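Keeping Fruit on the Table and in the Fridge

Filed under: Kitchen, Storage

Most fruit that gets thrown out in our house was bought in good shape and then kept in the wrong spot. The tips below are the ones we still use after a few years in a small place in Lesville, where the kitchen and the desk share one room and the fruit has to live wherever there is a flat surface.

Pick the fruit up before you buy it or put it away

Color tells you less than weight does. A pomegranate that feels heavy for its size has more juice in it, and the skin can be a bit mottled without any harm to the inside. Hold the whole fruit in your palm and let your fingers close over it. Pressing with one fingertip leaves a bruise that shows up two days later. Soft spots are easy to feel this way, and so are cracks near the crown.
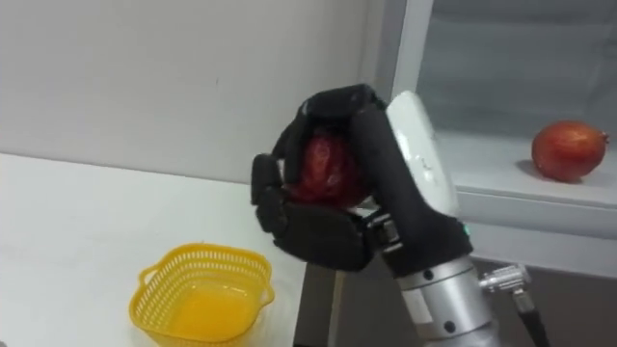 Whole hand around the fruit, yellow basket close by.

Do the same when you unpack at home. Anything with a soft spot goes on a plate by the sink to be eaten that day. The rest can be stored.

Use a basket with holes

A solid bowl looks nice but holds damp air at the bottom, and the lowest apple is always the first to go. A plastic basket with open sides lets air through and can be rinsed under the tap. We bought ours from the Mundier housewares outlet and have replaced it once. Handles at both ends are worth having if you carry it back and forth between the fridge and the table.

Keep it to one layer. If the fruit is stacked, you have to dig for the piece you want, and the pieces underneath get knocked. A second basket is cheaper than a bag of bruised apples. 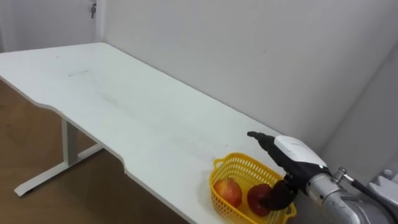
Two apples in one layer, with the basket near the front edge of the table.

Apples give off a gas that ripens other fruit. That is useful if you have a hard avocado or a green pear – put it next to an apple overnight. It is a nuisance for bananas, so hang those somewhere else. Wash apples when you eat them and store them dry.

Wiping down a white tabletop
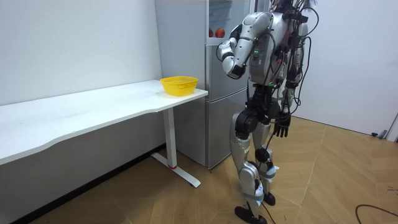
Fruit juice comes off a white top easily if you get to it the same day. Use a damp cloth with a drop of dish soap, then a dry one. A long desk against a wall collects crumbs and dust along the back, so start there and pull everything toward you. Gray scuffs need a bit more work: baking soda and water mixed to a paste, rubbed lightly, then wiped off twice. Don't use a scouring pad. On a wood floor, pick up drips as they fall, and never leave a wet cloth lying on the boards.

We tried the Alletti cleaning paste too. It works, but it smells strong and you have to rinse it well before food goes back on the table.

What goes in the fridge

Apples keep for weeks in the cold and about a week out in a warm room. Whole pomegranates do well either way. Oranges can sit out for a few days, but if you bought a full bag, put most of them in the fridge and leave them loose on a shelf. A closed plastic bag traps moisture and you will find mold at the stem end.
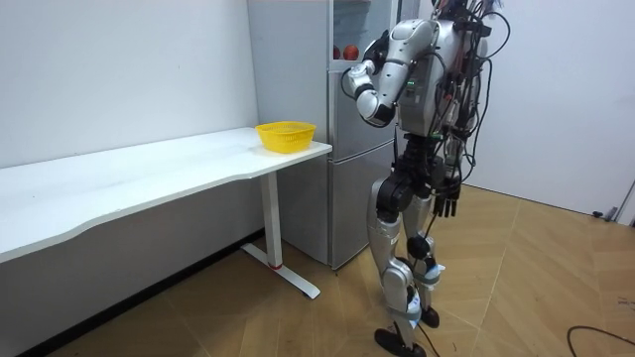 Check the fridge once a week, in the morning before you shop. Move the older fruit to the front and take out what you plan to eat in the next day or two. Cold fruit doesn't have much taste, so give it an hour on the table first.

Other small things

Line the crisper drawer with a paper towel and change it when it feels damp.

Cut apples go brown more slowly in water with a pinch of salt. Rinse before serving.

Set the fridge to 37 degrees F if it has a number dial. If yours only goes from 1 to 5, start in the middle and put a thermometer on the shelf overnight.

Berries don't belong in the basket. Keep them in the box they came in, on the top shelf, and eat them first.

Next page: Onions, Potatoes and Garlic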